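Iron on a meatless diet – what worked for you?
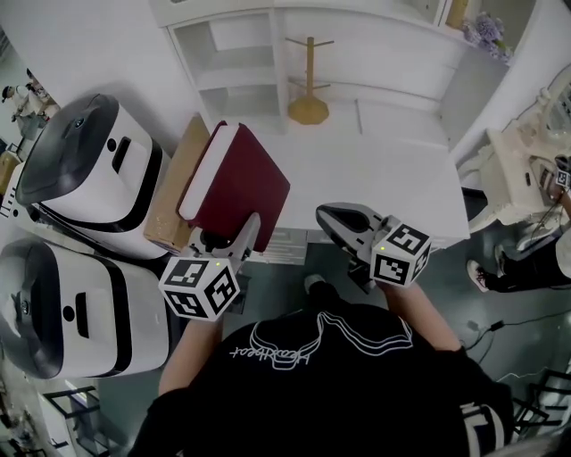 Replies (newest last)

SereneSeraina
Hi all, I went meatless in January and I love it, but my iron came back low and I'm so tired by 2 p.m.! Do I really need pills?

khuc_diep
Welcome! Lentils with lemon or peppers did wonders for me – and I moved my tea to well after dinner, which I grumbled over for weeks.

mayu_t
I'd gently disagree, Diep. Food is lovely, but if a test says low, please ask your doctor before waiting it out.

SereneSeraina
Thank you both, calling tomorrow – and soaking lentils tonight!

Related topics
Oat milk that won't curdle
100 bean suppers

Last updated: January
Contact Grallar Forums | Back to top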